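Clovent House, Room 132: folding and sorting room safety checklist
Tables, cloths, floor, walls, cables and storage

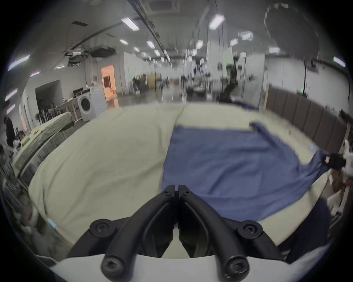

Page last changed: 2026-03-29 by Pantelis Alexiou

Use with the general room checklist for the ground floor. Items on fire doors, alarms and the lift are on that one and are not repeated. Results are marked OK, Action or Not checked. Comments are from the latest walk-round unless an earlier one is mentioned.

Section A. Tables and cloths

A1. Tables stand level and do not rock when leaned on.
Result: OK
Comment: Leaned on both from each side. The table with the cream cloth used to rock towards the wall and was levelled with a screw foot last year. Still firm. Foot checked and tight.

A2. Cloths lie flat enough to work on and do not slide.
Result: OK
Comment: Cream cloth has slight wrinkles and a faint crease across the middle. This does not matter for folding. Pulled it by hand from the door end and it did not shift. If it starts to slide, take it off and refit it. Do not pin it. We had a pin go through a sleeve and into somebody's thumb.

A3. Cloth edges do not reach the floor or hang where a foot could catch them.
Result: OK
Comment: Look at this again after every wash. The grey-green cover went back on lopsided once, and the long side was on the floor until someone trod on it.

A4. Cloths clean, no tears, no loose threads longer than a finger.
Result: OK
Comment: One loose thread on the grey-green cover, cut off. Both cloths are due for washing in April. Spare set is in the Jaramillo cupboard, bottom shelf.

A5. Only the work in hand is on the cream table.
Result: Action
Comment: One blue garment being spread out, top edge folded over. That is fine. There were also a few pale things near the right-hand end which were not part of the job. Small items left on that side get folded into the clothes and turn up later in the sorting bins. Move them before the next piece is laid out.

A6. Second table clear, or holding only items waiting to be sorted.
Result: Action
Comment: A small group of yellow items on the grey-green cover towards the left. No label with them. Anything left on this table needs a slip saying what it is waiting for. Slips are in the tray by the door. If there is no slip by the next check it goes to the lost items shelf.

Section B. Garments and handling

B1. Pockets emptied before garments come to the table.
Result: OK
Comment: Asked, and was told yes. Tried four garments from the waiting bin and the pockets were empty.

B2. No pins, badges, wire hangers or tags left in garments.
Result: OK
Comment: Wire hangers are still arriving in the bags from Mosow. They are being taken out at the door and put in the metal bin, as agreed. I will write to Mosow again.

B3. Large pieces opened out on the table, not over the floor.
Result: OK
Comment: None.

B4. Damp garments kept apart from dry ones.
Result: Not checked
Comment: No damp bin in use during the visit.

B5. Full bags and bins within the weight one person can lift.
Result: Action
Comment: Two bins by the store were filled above the line. Lifted one and put it down again. The line is there for a reason and it is painted on the inside so that it can be seen while filling. Split the load between bins. The rule for anything heavier is 2 people or the trolley.

Section C. Floor and walkways

C1. Walkway between the tables clear and at least 800 mm wide.
Result: OK
Comment: Measured at the narrowest place. The grey-green table is set at an angle, which brings one corner further into the walkway than it looks on the room plan. It still passes. If it is turned any more it will not. I have put tape on the floor at two of the feet. Please bring it back to the tape after cleaning.

C2. Nothing on the floor that could be slipped or tripped on.
Result: Action
Comment: White odds and ends scattered on the far left, below and beside the grey-green table. This was also noted last time. Pick up, sort or throw away. A bin has been asked for at that end and I would support it.

C3. Floor dry, no polish, no fluff build-up.
Result: OK
Comment: Fluff under the radiator only. Swept while I was there. The fluff comes back quickly when towels are being done, so sweep on towel days as well as at the end of the week.

C4. Mats flat, edges not curling.
Result: Action
Comment: The mat inside the door has one corner lifting. Turned it round for now so that the bad corner is against the wall. Needs replacing, not taping.

C5. Route to the door clear from every working position.
Result: OK
Comment: Walked it from each table. Trolley was parked correctly.

Section D. Walls, ceiling and cables

D1. Padded wall panels fixed firmly, no gaps a finger could go into, no splits in the covering.
Result: OK
Comment: The brown-grey panels behind the cream table. Pressed each one at the top and bottom. None moved. Do not lean ironing boards or poles against them, as the covering marks easily and we have no spare panels in that colour.

D2. No cables hanging where they can be caught by a person or by a garment being shaken out.
Result: Action
Comment: Thin black cable hanging from the ceiling above the wall panels. It ends near their top edge. It is out of the way of anyone working at the table, but a sheet thrown up to open it might reach. I do not know what it was for. Reported to the building office. Leave it alone until they have been, and do not tuck it behind a panel.

D3. No cables across the floor in a walkway.
Result: OK
Comment: The steam iron lead is now run along the wall to the nearer socket.

D4. Sockets undamaged, not overloaded, no adaptors plugged into adaptors.
Result: OK
Comment: The Cluva extension lead has its test sticker and is in date. It must be fully unwound when the iron is on it.

D5. Lights working, no flicker over the tables.
Result: OK
Comment: One tube was slow to start. Watch it.

Section E. Storage

E1. Shelves not loaded above the marked limit.
Result: OK
Comment: None.

E2. Heavy items on the lower shelves, light items above.
Result: Action
Comment: Boxes of coat hangers were on the top shelf again. They weigh more than people expect. Moved to the floor level of the Jaramillo cupboard. Top shelf is for empty bags and pillowcases.

E3. Step stool available, feet sound, kept in its place.
Result: OK
Comment: One rubber foot is wearing but there is plenty left. Chairs are not to be used for reaching.

E4. Cleaning products in the locked cupboard with labels on.
Result: OK
Comment: An unlabelled spray bottle was found and emptied. It was only water according to the person using it, but it still needs a label.

Section F. First aid and reporting

F1. First aid box in place, contents in date.
Result: Action
Comment: Plasters low. Order more, including the small size for fingertips.

F2. Accident book in the room with a pen.
Result: OK
Comment: No entries since the last check.

F3. Building office number shown by the door.
Result: OK
Comment: Extension 4000. The old notice had the former number under it and has been taken down.

Actions still open

A5. Clear the pale items from the right-hand end of the cream table. Room users, straight away.
A6. Slip or removal for the yellow items. Room users, before the next check.
B5. Bins to be filled to the line only. Reminder to go on the bin lids. P. Alexiou.
C2. Floor at the far left to be cleared. Room users, straight away. Bin for that end, building office.
C4. New door mat. Building office.
D2. Hanging cable to be looked at and removed or fixed up. Building office.
E2. Label for the top shelf saying light items only. P. Alexiou.
F1. Plasters. P. Alexiou, ordered.

Next check is in April, after the cloths have been washed. Corrections to this page to Pantelis Alexiou, by note in the tray or through the building office.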